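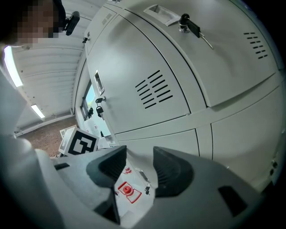
A visita às instalações da Sarevance decorreu a 10 de outubro de 2020 e teve por objeto a sala de cacifos que serve as oficinas da Stundov. O espaço recebe luz natural e dispõe de cacifos metálicos cinzento-claros, com ranhuras de ventilação nas portas e chaves colocadas nas fechaduras. A delegação foi informada de que a encomenda total, adjudicada à Drallulell, compreende 200 unidades, a distribuir pelos dois pisos até fevereiro.

Foi apreciado em seguida o regime de atribuição. Cada utente assina um termo de responsabilidade e recebe uma chave; a cópia permanece na portaria. Os molhos de chaves da manutenção são registados à parte, e os cacifos próximos da janela seguem o mesmo regime dos restantes.

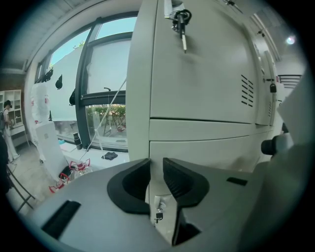 Armazém Yan

A segunda parte da visita realizou-se no armazém Yan, com 2000 metros quadrados, onde se guardam as portas e fechaduras de substituição. O relatório técnico será remetido às entidades participantes.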